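From: Zixuan Liang
To: Worncombe Tinkerers list
Subject: Re: Re: will anything ever empty my dishwasher

On a June evening, Okoth wrote:
> My sister's firm in Gratside has been quoted 4,000 for an arm
> that loads trays. If a machine can load trays all day it can
> surely manage my cutlery drawer. What's the hold-up? I'd pay
> 2,000 tomorrow and eat off paper plates until it came.

Okoth, keep your 2,000 a bit longer, and stock up on paper plates.

Loading trays is a lovely job for an arm. The tray is always in the same place, it is always the same tray, and it has never once had half a lasagne welded to it. Your cutlery drawer has a potato masher in it that stops the drawer opening. I have met that masher and I lost.

I've been following the Grilus project in my spare time, which is a grand way of saying I read their notes over toast. They do lab chores in simulation: pipette tip racks, lids, putting things roughly where a person would want them. Their last write-up covered 500 tries at one small job and called 337 of them good. I thought that was rather decent. Then I pictured it with my mugs and went and did the washing-up by hand.

The sort of thing they're working on is below, racks on a bare tabletop and the arm over them.
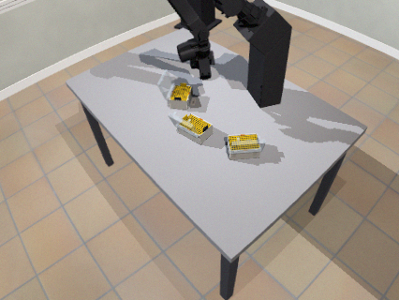 And bear in mind a simulated rack can be dropped as often as you like. You press a key and it's back on the table. My gran's gravy boat doesn't come with that key.

So my guess, for what it's worth: shop-floor work first, wherever the parts turn up facing the same way. Then labs. Then hotel kitchens, where all the plates match. Then, a good while after that, your house — and it'll want the masher moved before it starts.

Do ask your sister whether the 4,000 includes the gripper. They sometimes leave that for page two.

Zixuan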